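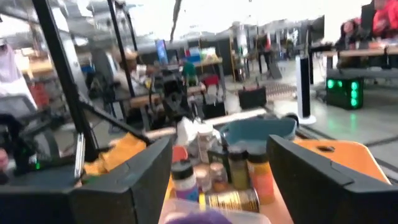 Brakik in pictures

July 2021

Brakik is our attempt to teach an arm to take one thing out of a crowd of things without making the crowd fall over. The paper has eight pages and five plots, and the most frequent comment from visitors to Jikemport is that they'd like to see the jars. So, a gallery. Click any picture to enlarge it. Captions are by Wulan Gunawan, except the grumpier ones, which are by Sebastião Rocha.

The problem

1. Spice jars, from the gripper's side of things
Upright jars standing close together, a gold tin lying on its side, an orange tray. A person reaches in and takes one out while talking about something else. Our first policy took one out and brought two friends along.

2. The first policy, after lunch
It had learned from tidy tables with a hand's width between objects, and on tidy tables it was superb. We have since met very few tidy tables.

3. Whiteboard, early
The arrow marked "contact???" stayed up for a month. Everything in the method section grew out of it, including the question marks.

The method

4. Demonstrations
We collected 700 by teleoperation over one long spring. The operator picks a target, takes it out of the cluster and sets it down clear of the others. Operators were told to work at whatever speed felt natural, and we learned a lot about what people consider natural.

5. Sebastião at the leader arm
He holds the lab record for the slowest successful pick. He describes this as careful data. (It was careful data. – S.R.)

6. Nudges count
Most pipelines throw away an episode in which a neighbor gets bumped. We kept those and labeled the bump: which object, how far, whether it tipped. The labels are the contribution, if you want the paper in one caption.

7. Labeling screen
Two people labeled every episode separately and then argued. The worst arguments were over whether a leaning jar that comes back upright has "tipped." We settled on no, and one of us is still unhappy.

8. The neighbor head
A small network that looks at the wrist view and guesses, for each candidate grasp, what else is going to move. It runs before the fingers close. A cautious grasp with a lower score can beat a bold one, and in clutter it usually does.

9. Vullik fingertips
Our own design, flat, with beveled upper edges so they slide down between things instead of landing on top of them. Version one had square edges and landed on top of everything.

10. Lim
Lim is the script that resets the trial list, shuffles the layouts and refuses to let anyone rerun a trial because it "didn't count." Wulan wrote it after a certain afternoon. Several people in the group have asked for an override and Lim has no override.

The trials

11. The test set
We used 20 kitchen objects kept out of training: jars, bottles, tins, bowls, a few soft things. They were bought by someone who had been told only to get what was in their own cupboard, so there is a strong paprika bias.

12. Layout cards
Each card shows where everything goes. Setting up from a card takes longer than the pick does, by a wide margin, and this is the part of robotics we would most like to automate.

13. Cloth at the edge of the pile
Anything crumpled near the target throws off the depth estimate. We switched to color images only from the wrist and the trouble mostly went away, along with a depth pipeline that had taken all winter.

14. The room in use
People work at the tables behind the arms during trials. Someone walks past, a screen changes, a chair moves. We considered curtains for a week and then decided a kitchen would have people in it too.

15. A good one
Tall jar out, shorter jars still standing. You can play the whole clip on the project page. It's eleven seconds long and was shown at every group meeting until we were asked to stop.

16. A bad one
The target came out cleanly. The bottle next to it followed a moment later, slowly, like someone leaving a party because their ride is leaving. The neighbor head had called it safe with great confidence.

The result

17. Main plot
Every test object was attempted 20 times with the neighbor head and as many without. With it, fewer neighbors were disturbed on every rigid object but one. Pick success itself barely changed, so we can't claim the arm got better at grabbing. It got better manners.

18. The one
A squat tin with a rim. The head likes to approach it from the side, and the side is where the other objects live. We have three theories and no tin-specific fix, and we would prefer not to have one.

19. Soft objects
No useful difference. Our labels ask whether a thing tipped, and a folded cloth has never tipped in its life. Reviewer 2 spotted this in one sentence. We have added a paragraph.

20. How many demonstrations you need
Fewer than we collected. The curve goes flat at a bit past half the data, a fact we discovered after collecting the other half.

What's next

21. Drawers
Same problem with walls. The wrist view goes dark as the hand goes in, and the neighbor head then predicts that everything will move, always. Technically it has been right most of the time.

22. Wulan and the September box
New objects for the next round, chosen by a stranger this time. Less paprika.

Code, labels and layout cards are linked from the project page. The Vullik finger files are there too; print them solid, we tried hollow. If you use the labels and disagree with us about leaning jars, please write to Wulan. She has a folder.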